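Parex In-Sink Drying Rack: Review

The Parex drying rack was assessed for use in small staff kitchens where counter space is limited. It was purchased through Ollbridge for $38 and remained in daily service for seven weeks, ending on 6th May.

The rack is intended to rest inside the basin, so that water drains directly into the sink. Plates and bowls stood securely between the rods. Tall glasses were less stable and had to be placed at the ends. The rack was washed once a week; residue gathered where the rods meet the crossbars -- a narrow brush is recommended.

The principal drawback is access. With the rack in place, large pots cannot be washed in the same basin, and staff lifted it out several times a day. Kitchens that already have a dishwasher will find it most useful for knives, wooden spoons and other items washed by hand. 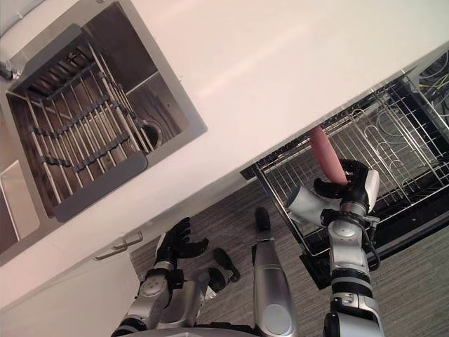 Tirkton wrote in response that the same rack had served well in a shared kitchen, although the plastic edge had to be soaked in vinegar every August to remove scale. Buyers in areas with hard water should plan for similar care.

Rating: recommended for kitchens with a second basin.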